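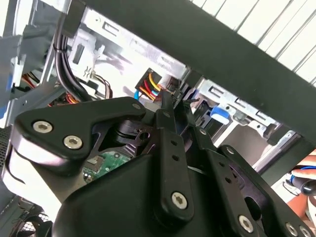
Wrist camera view, gripper inside the desktop case, finger tips near the power connector on the drive cage.

Unit 5: Unplugging and Replugging Connectors
Robotics Project Course, Kamitz Technical School
Instructor: Ferenc Csonka. Lab bench support: Jenő Csonka.

What you need to have read
The handout from Unit 4 on gripper force limits. If your team has not set its limits yet, do that before you come to the bench.

The task
Each team gets a desktop computer case with its drive cage and wiring in place. The arm has to reach into the case, take hold of a power connector, pull it straight out and put it back. The case stays tilted in its stand for the whole unit. One team member may hold a hand tool at the case, but only after calling "hand in" and getting an answer from the person at the controls.

Approach
Come in with the fingers nearly closed. The links are wide at the base and will hit the case beam or a drive bay long before the tips reach anything. Teams in April lost most of their bench time to this. Watch the wide plates on the wrist view as well as the tips.

Grip the connector by its plastic body. Do not grip the wires. Yellow, red, orange and blue wires leave the connector in one bundle, and a loose blue one can slip between the fingers. If it does, open, back out and start the approach again.

The colored release tabs on the brackets and bays are not part of this unit. Leave them alone.

Recording runs
Save every run in the Pludar folder, failed ones included. The class set now holds 1,801 runs over all units. Name the file with your team number, the unit and the run number. Write one line on how the run ended: seated, partly seated, dropped, or stopped by hand.

Each team does 13 runs. The driver changes after the fourth and the eighth.

Grading
Half of the grade is the run log, half is the write-up. A team with many dropped connectors can still get full marks if the log is complete. The write-up is two pages at most and must include one wrist view with the contact point marked.

Reading for Unit 6
Szűcs, chapter on cable handling, first half only. Bring your screw tool set. We will take the finger links off and clean them.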